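The clerk for small-claims filings at Clusbridge has worked the night desk since May. Most cases, she said, turn on service of papers. "If proof of service is missing, the hearing is moved. It does not matter how strong the claim is."

Parties have 20 days to respond – weekends count.

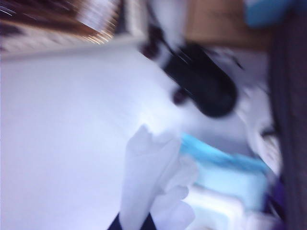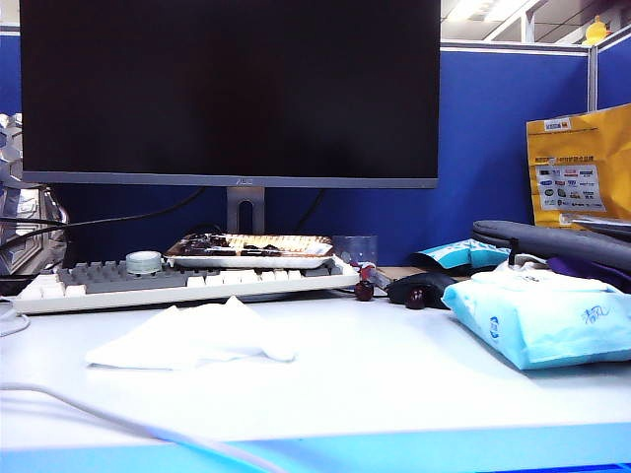 Clusbridge, March 23, 2018

Asked about fees, she was brief. "A claim under $900 costs $47 to file. Bring 2 copies of the contract, signed." Late answers go to the judge with a written reason.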